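Progress report to Espinoza Fund, August
From: Yamila Painemal, linen and clothing reuse, Purnetia
To: Soledad Urrutia

Soledad - sorry this is brief, typing between deliveries. Aldana has the receipts and will send them separatly.

Where we are

Sorting is on track. The 700 garments from the Wendico theater store are all out of their boxes, and anything moldy has gone. Cottons first, then wools. Hats not started, not in this grant anyway.

Folding is slower than planned. Shirts and plain skirts fine. Underthings are the problem - petticoats, bloomers, anything with elastic and a frill. Old instruction sheet said "fold in half and stack," which leaves the frills crushed and the waistband twisted, and then borrowers complain. Tumelo rewrote it. New order: waistband to the far edge of the table, legs toward you, open the leg ends out, smooth from the middle, then fold. Takes longer per piece. Worth it I think, the stacks stay up now.
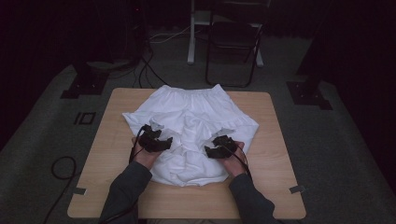 White bloomers on the square table, waistband at the far edge, legs still to be smoothed.

White cottons are the bulk of what is left. They crease if you look at them. Yaa wants to press before folding, Tumelo says press on the way out to the borrower, otherwise we do it twice. Going with Tumelo for now. Will revisit if the autumn loans come back with comments.

Space and equipment

Light table is good, right height, and the rounded corners don't snag the lace. Room is too dark for checking whites for stains. Asked the building for better lamps, no answer yet. If they say no I would like to move a little money from the Boxes line to cover it. Please tell me if that needs a form.

Skurico shelving: 3 units up, 5 still to come. Delivery slipped again. Folded pieces are in crates meantime, labeled by size.

Money

Spent to date on labels, tissue and crates: $700. Inside budget. Nothing yet on mending, Yaa starts that list next month.

Next

Finish white cottons. Size labels on everthing folded. Trial loan to one school, probably the bloomers and petticoats set as they keep asking for it. Hats need a separate conversation, can you do a call? Mornings before 10 are best for me, not Sunday.

Yamila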